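Can a robot sort your bathroom clutter yet? A quick how-to for testing it

Short answer - sort of. Slowly. If you have a two-arm bench setup and want to find out for yourself, this is the routine I use. Toiletries into lidded tubs, lids on, done. Sounds like nothing. It's a pretty mean test.

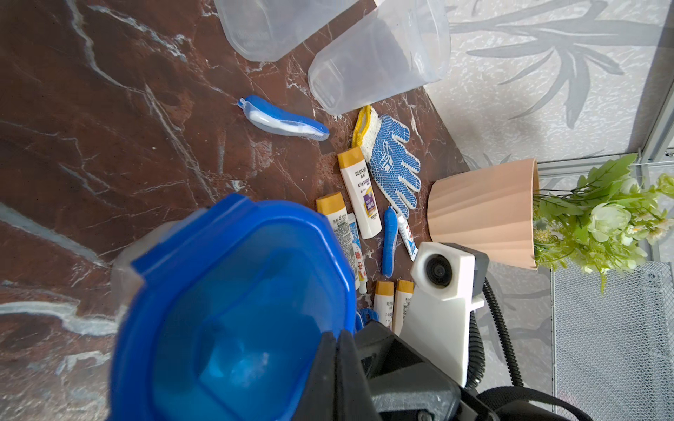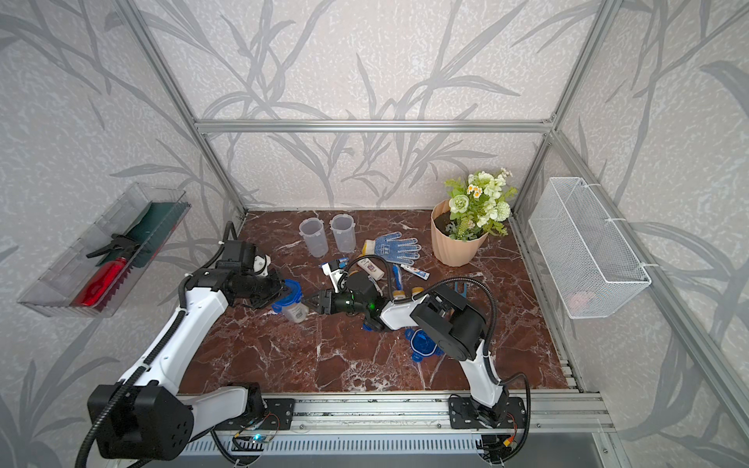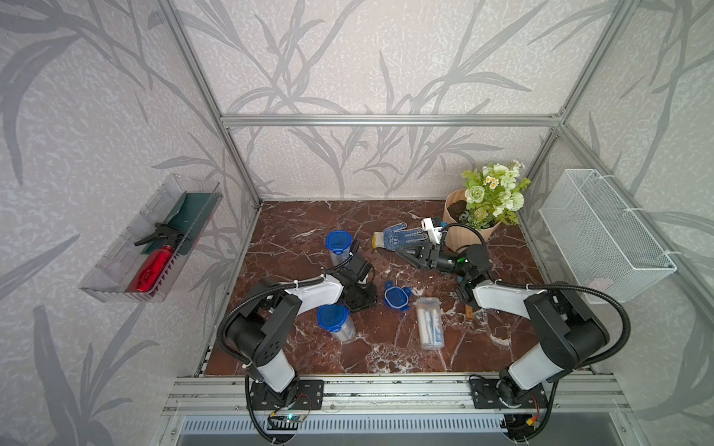
Tubs, blue lids, toiletries: the sorting chore on the marble-patterned top, first picture from the wrist camera.

What you need

Two arms, one camera per wrist plus one fixed. Clear tubs with lids that clip. A pile of small stuff - toothpaste, little bottles, toothbrush, a work glove. The glove matters, soft things are where most setups fall over. Something tall at the back too, a plant is good. Arms have to reach past it.

Step 1. Scatter everything. Don't line it up. Lids away from tubs.

Step 2. Write the goal down before you start. Mine: all toiletries in a tub, every lid closed, plant still standing. If you decide afterwards what counts you will cheat, I did.

Step 3. Teach it. I drive the arms by hand and record. 200 runs for a full sort. Tried it with 15 first, hopeless, it just hovered. I record in Teneo and train with Kandpal, but use whatever you've got.

Step 4. Let one arm hold and the other fill. One-arm trys push the tub across the table every time. Tilting the tub toward the filling arm helps alot.

Step 5. Lids last. Press the middle, then go for the latches one side at a time. Budget most of your patience here.

Step 6. Shuffle and go again. New positions each run, 7 runs minimum. No helping!

Scoring

3 points per run - items in, lids on, nothing knocked over. I stopped giving half points, got silly.

Where mine is at

Bottles fine. Toothpaste fine if it isn't under something. Glove, 50/50. Latches still bad, it gets the lid on and leaves one side up. Swapped the Zirkar fingertips for softer Soteck ones in February and thin stuff like toothbrushes got easier, lids got worse. Go figure.

So would I let it do my actual bathroom shelf? No. I can do the whole pile faster with one hand. But a year ago mine couldn't pick up a bottle lying flat, so I'll rerun the same test in the fall.

Next up - same items, lights down low. Will add numbers when I have them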